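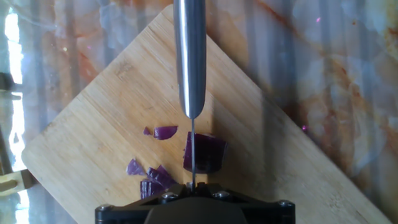 Section 4. Working with blades

I wrote this part of the Brakby guide after Temitope Jibrin asked me to put our knife rules in one place, so blame the two of us if it runs long. It covers any job where the arm holds something sharp. If you're only running soft items, skip ahead to Section 5.

Before you start

1. Read the risk sheet for the job and sign it. If the tool, the food or the board has changed, it's a new job and it needs a new sheet.

2. Load the "sharp tool" profile in Danladi. This caps wrist speed and drops the force limit to 26 newtons. Please don't raise the cap to save a few seconds — I've had that conversation too many times.

3. Press the emergency stop once, check that the ring light changes, then reset. Do it every session, even if the person before you just did.

Handing over the knife

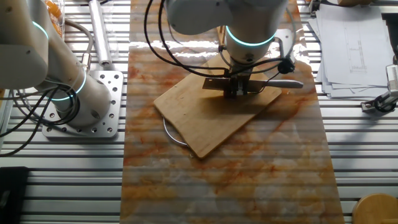 The grip is where I get fussy. Set the knife down in its holder, open the fingers, and let the arm pick it up on its own. Never hold a knife out to a gripper with your hand. Once it has closed, bring the arm to the hover pose and stop there for a look. You want the fingers clamped on the knife with the blade out one side and the handle out the other, held level just over the cutting board, before you let it come down any further. If the knife sags or turns when the arm stops, put it back and start the pickup again.

Note: Check your cables at the hover pose too. Ours hang in big loops off the arm, and a loop that dips near the board has to be clipped up before the first cut.

CAUTION: A paused arm is still a powered arm. Don't reach under the blade to straighten the food. Send the knife back to its holder, press stop, and then use your hands.

Running the cut

4. Step back behind the floor line and say "cutting" out loud so everybody nearby hears it.

5. Start at the slow setting and keep one hand on the stop button for the whole first pass.

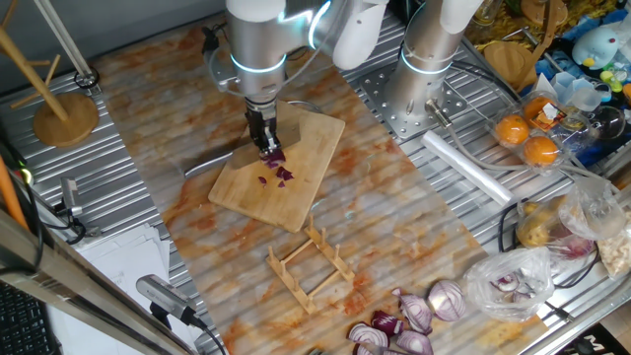
6. Watch the piece under the blade, and let the other pieces go where they like. Onion slides around, and chasing it with the arm gets you a crooked cut and a nicked board. If the big piece shifts, pause and go through the caution above.

7. If the Hurkach monitor shows fault 214 (grip slip), end the run. Don't clear it and carry on. Write it in the log with the time and the tool, and tell Oluwatosin Anozie, who signs off on restarts.

After the run

8. Return the knife to its holder before you power down. An arm that loses power with a blade in its fingers is a pain to sort out safely.

9. Wipe the gripper fingers with a damp cloth. Onion juice gets sticky, and the next pickup will suffer for it!

10. Check the finger pads for cuts. A nick you can catch with a fingernail means new pads — the Lisano spares are in the top drawer.

Last revised 2022-03-28. Pad replacement is covered in Section 5.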